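Right, a thread about the swap meet, as promised to everyone who couldn't get there. Kettle on, this goes on a bit.

First off, the hall. We were in the big room at Pinto this time, the one with the decent windows, and what a difference it made to be able to read the lettering on a wagon without holding it up to the strip light. Whoever booked it, thank you, and please book it again for March.

I went in with a list of one thing: a Tramitz shunter body in the old maroon, any condition, chassis not needed. I have been after one for longer than I care to say. My husband has stopped asking what it's for.

Naturally the first table I came to had no shunters at all and a whole crate of Gremia coaches, and I was stuck there for ages. They are lovely things. The roofs never sit quite flat and the couplings droop, but the window frames are printed so finely that you forgive them everything.

The couplings got us all talking, mind you. I said I bend mine up over a warm spoon, gently, a bit at a time, and check them against the height gauge as I go. 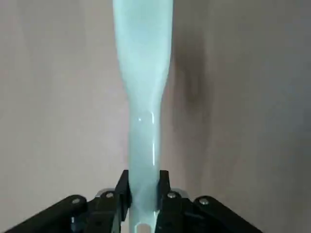
Lutfa Navaratnam reckons I'm asking for trouble with the spoon, and that the Gremia hooks want swapping outright for the short Stiltivov ones, which clip straight into the same pocket once you've shaved a sliver off the back. She's done her whole rake that way and says they go round her tightest curve without a murmur.

Well, I bought a packet of the Stiltivovs on the strength of it. Four pairs to a packet, enough for the green coaches, and I'll do the brake van when I'm feeling brave.

The test track was busy all day. It's a plain oval with one passing loop and a little goods siding, and people are very good about taking turns — there was a lad there with his grandad's tank engine who must have queued up again and again, and everybody kept letting him through. It ran beautifully too, once it had had a clean.

Now, the raffle. I had ticket 90 and they drew 89. I'm not bitter. The prize was a signal box kit and I've already got two of those in the cupboard waiting to be built, so really it went to a better home.

Shewit Shiferaw's talk on ballasting was the best part of the afternoon for me. The thing I took away was to wet everything far more than you think you should before the glue goes anywhere near it, and then go off and leave it alone overnight. I always poke it. I am going to try very hard not to poke it.

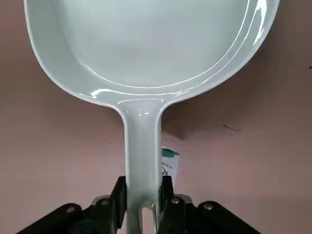
Saturday bits and pieces.

And the shunter? Very last table, bottom of a box of odd bogies, wrapped in a page of newspaper. Maroon, one buffer missing, a bit of somebody's glue on the cab roof. I paid what he asked and didn't haggle, which isn't like me at all.

I'll put it on the bench this week and start another thread when there's something to show. Lovely to see so many of you, and if anyone picked up a grey scarf by the tea urn, it's mine.

Comments

Marooned76: Very jealous of the shunter. I've a spare buffer off a Tramitz if the shank is the same, shall I measure it?

Tess: Is it the long or the short Stiltivov packet? The shop near me only lists one and doesn't say.

oldbranchline: Agree about the windows. Couldn't see a thing at the last venue.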